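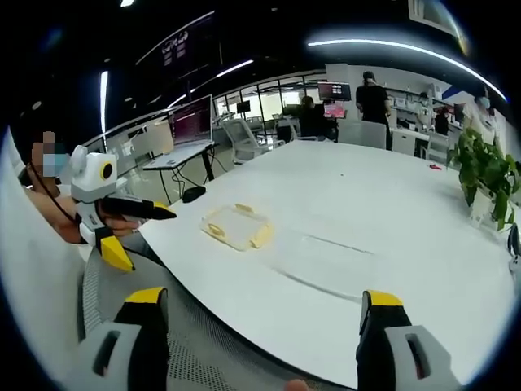 Pág. 8

Proyecto Rondar: orden de las mesas compartidas
Memoria de trabajo, segundo curso

2. Punto de partida

El encargo consistía en estudiar cómo se usan las mesas comunes de una oficina abierta y proponer una forma sencilla de recogerlas al final de la jornada. Elegimos la oficina de Serarska por su tamaño y porque las mesas grandes no tienen puesto asignado. Las visitas se hicieron en mayo, siempre por la tarde.

La mesa que tomamos como referencia es blanca, grande y lisa. Sobre ella hay una bandeja de plástico translúcido, un ratón negro cerca del borde del fondo, un objeto pequeño de color rojo y una planta de hojas anchas en maceta blanca. Las hojas ocupan parte del tablero.

2.1 Clasificación

Separamos los objetos en dos grupos: los que pertenecen a la mesa y los que alguien deja en ella. La planta entra en el primero. El ratón entra en el segundo y debería volver a un puesto con monitor. Con la bandeja hubo dudas —vacía ocupa sitio, llena sirve para reunir lo suelto— y al final la pasamos al primer grupo.

2.2 Propuesta

La bandeja se queda en un extremo, a 40 cm de la planta. Todo lo que no tenga dueño a última hora va dentro. Si no cabe, pasa al armario de la entrada. La planta se acerca a la esquina para que las hojas caigan hacia fuera.

En las fichas de recogida anotamos 455 movimientos de objetos entre todas las mesas. Unos 100 fueron de material de escritura, que no habíamos previsto como categoría aparte. En la versión siguiente de la ficha ya figura.

2.3 Limitaciones

Las visitas de la mañana no llegaron a hacerse. Tampoco pudimos comparar con la sede de Lullari, donde las mesas son más estrechas y una bandeja de este tipo quedaría seguramente en medio. El plano de la sala y el modelo de ficha van en el anexo.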